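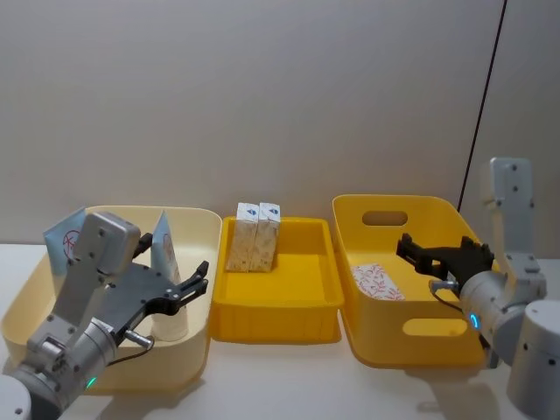

What went wrong with the sorting cells at Fekatberg? A software update reset the grip force to its factory value, and for most of one shift the arms dropped thin packets or squeezed small boxes until the corners gave way.

I went to the Clirnance site in Fekatberg in December with a group from our packaging association. We had signed up for the ordinary tour, but the fault had happened a few weeks before and our guide, Hidayah Ismail, was happy to spend most of the morning on it. She runs the small-goods trial there.

The cells are two-armed and sit on white tables. Mixed goods come in one bin and have to end up in the right one of three containers. In the cell we stood beside there were light blue packets in the cream bin on the left, two small white boxes in the yellow tray in the middle, and one packet with a red leaf pattern in the yellow bin on the right. Each arm has a two-fingered gripper. The goods are light and awkward, and flat packets are the worst of them.

Clirnance calls its control software Elta. The update went in overnight and passed its start-up check, which tests movement and the emergency stop but did not, at that time, test grip. The morning shift began at six. The first complaint came from the packing bench, where people found boxes with crushed corners, and it was put down to a poor batch of cartons. By the time someone compared the settings with the old ones, the cells had handled 1,241 items. Of those, 817 were thin packets, and it was mainly these that slipped.

A dropped packet is not dangerous in itself. The safety matter came afterwards. Packets were landing between the containers, and an operator reached in to clear one while the arms were paused. The pause was a software pause, waiting for the next instruction, and the arm moved again while his hand was over the table. It touched his wrist and stopped on contact. He was not hurt. The site now treats any reach over the table as a full stop – power off at the arm, key out, key in pocket.

Hidayah showed us the list of changes. The start-up check now includes a grip test on a sample packet and a sample box. Settings are saved before every update and compared after it. Drops are counted, and 19 in one hour stops the cell. I asked why 19, and she said it came from their own records and would probably go down.

The repair work was done with Pasaribu, the firm that services the grippers. They found worn finger pads on two cells as well, which had nothing to do with the update but had made the drops there worse. Pads are now changed every 3,000 picks.

We asked about the lights on the arms. Operators had been reading them as a sign that it was safe to reach in, and the new training says plainly that they are not to be used that way. A few in our group thought a fixed guard would be simpler. Hidayah said one was being priced, though it would slow down changing the bins.

The tour ended in the canteen at half past twelve. Parking is at the back of the site, and visitors need closed shoes.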